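Notes from the Tradcombe quarry hearing

I got back from the Tradcombe planning hearing a little after nine last night and want to write this up before I lose the order of it.

For anyone new here, Stalteck wants to extend its limestone quarry north toward Kallau Creek. The current permit runs out in 14 years. The new one would add 19 acres to the pit and let them dig below the water table, which they have never done at this site. I live 2 miles downstream and my house is on a well, so I'm not neutral and have never said I was.

The hearing was moved to the bigger room upstairs and it still filled up. Stalteck went first. Their slides were mostly the same ones from April, with a new section on dust. They plan to pave the haul road as far as the scale house and put a sprinkler line on the rest. I think that is a real improvement and I said so when it was my turn. People on the east side have been asking for it for years.

The water part was thinner. When you dig below the water table you have to pump the pit to keep it dry, and the water level in the ground around it drops. How far it drops, and how far out, depends on the rock. Stalteck's report, done by a consulting firm called Zakaria, says the effect ends before it reaches the creek. The report is based on test wells on the south side of the property. The extension is on the north side. I asked if there were any test wells up there and was told that the geology is consistent across the site. I asked how they knew that without drilling, and was told they would get back to me in writing.

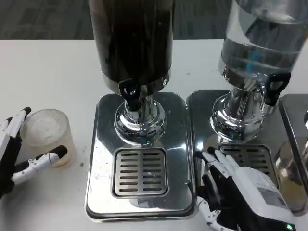 The other thing I asked about was the creek itself. Kallau Creek already gets very low in late summer. The plan is to send the pumped water through a settling pond and then into the creek, so on paper the flow goes up. That may be fine while the pumps are running - but the pumps stop when the quarry closes, and the report has one paragraph on what happens after that. It says the pit will become a lake. It doesn't say how long it takes to fill or what the creek does in the meantime.

Several people spoke in favor. A man who drives a truck for the quarry said the work has kept his family in the county, and he got a good hand for it. I don't want the place shut down either. The existing pit has been there since before 2000 and I bought my house knowing about it.

What I would like to see is test wells on the north side, a year of readings before any digging, and a written promise to replace any household well that goes dry. Other counties put that last one in the permit as a standard condition.

Written comments are open until the end of the month. They can be dropped off at the planning counter or mailed, and you need to put the application number on the first page or they may not get filed with the rest. If you have a well, include its depth and the year it was drilled. I'm still looking for my own drilling record, which I think is in a box in the garage.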